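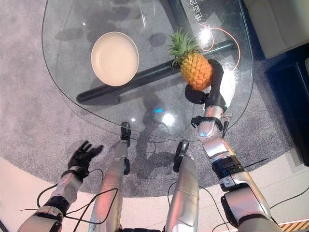 Screentone tests for the Kustwood book, second round

10/04/2018, workshop in Grovport

Continuing from the first round, where the gray tones on the night pages came out with a moire pattern on paper. On the screen they looked clean. I wanted to find which step makes the damage, so today I changed only one setting at a time and printed after each change.

Test page: the one with the harbor at night, with three tone layers (sky, water, coats) and one gradient. Page file is set to 600 dpi, ink layers in pure black and white, tone layers at 60 lines. Hywel Harries drew the inks on paper and I scanned them, so the lines have a little roughness which I want to keep.

Print 1. Export at 100 percent, no color change, black and white only. Tones are clean. The sky is slightly darker than I expected, but the dots are round and regular when I look with the magnifier.

Print 2. Same export, but reduced to the trim size of the book in the page layout program. Moire comes back in the sky and in the coats. The water is less bad, I think the reason is that the waves cover most of it.

Print 3. Reduced to trim size inside the drawing program, with the option that makes the tones again after scaling. Clean. The dots are the same size as in print 1, only there are fewer of them.

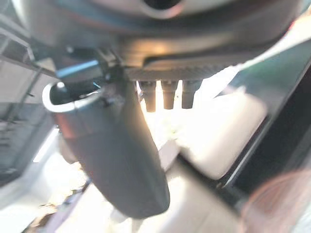

This agrees with what I suspected after the first round. The layout program treats the page as a normal picture and makes the small dots softer when it scales, and then the printer has to decide what is black and what is white. So from now on nobody should scale a toned page in the layout. Place it at 100 percent or send it back to me.

I also tried the Firklow brush set for the gradient. It is a nice set for drawing, but its dot brushes are fixed pictures and they do not follow the line count of the page. When I put them next to the 60 line tone the two patterns fight each other. I removed them from the harbor page. On pages 10 and 37 they are still in use, and there they stand alone on white, so I leave them.

File sizes: the layered page is 1,348 MB, which is too much for my machine when another page is open. I merged the sketch layers, and saving became fast again. Old sketches go in a separate file with the same page number and the letter S at the end. Please keep this naming, I lost a good part of the morning to find the right sketch for the double page.
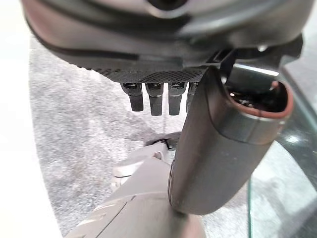

Should the finished pages be sent to McIntyre as grayscale or as black and white?

Send them as black and white, one bit, 600 dpi. Grayscale is only for the two pages with the pencil drawings at the end of the book, and these must have the letter G in the file name so the prepress people do not convert them.

One more thing about scanning. The threshold I used for Hywel's inks was too high for his thin pen. On the ropes and on the hair the line breaks in small pieces. I lowered the value and scanned the harbor page again, and the ropes are whole now – but some paper dust comes in as black points. The dust filter at its lowest step takes most of them. At the next step it also eats the dots he makes for beards, so do not go there.

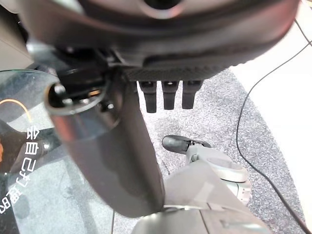 Notebook 10, page 37

Lettering. The balloons are on their own layer above the tones, with white fill. In print 3 I saw a thin gray edge at two balloons. I found that the outline had anti-aliasing on, from an older template. I switched it off in the template, but the pages already made must be corrected by hand. I did chapter one, chapters two and three are open.

Hywel asks for a lighter tone on the coats. I have made one strip with 10, 20 and 30 percent next to each other. At 10 percent the dots are very small, and some are missing on the uncoated paper. He prefers 20 and I agree with him.

Still to do:

Print the strip again on the real paper, when the sample sheets come from McIntyre.

Correct the balloon edges in chapters two and three.

Ask if the cover needs a separate black plate. I did not find this in their instructions.

Write the export settings on one sheet and put it beside the scanner. The last version there is from May and has the wrong dpi.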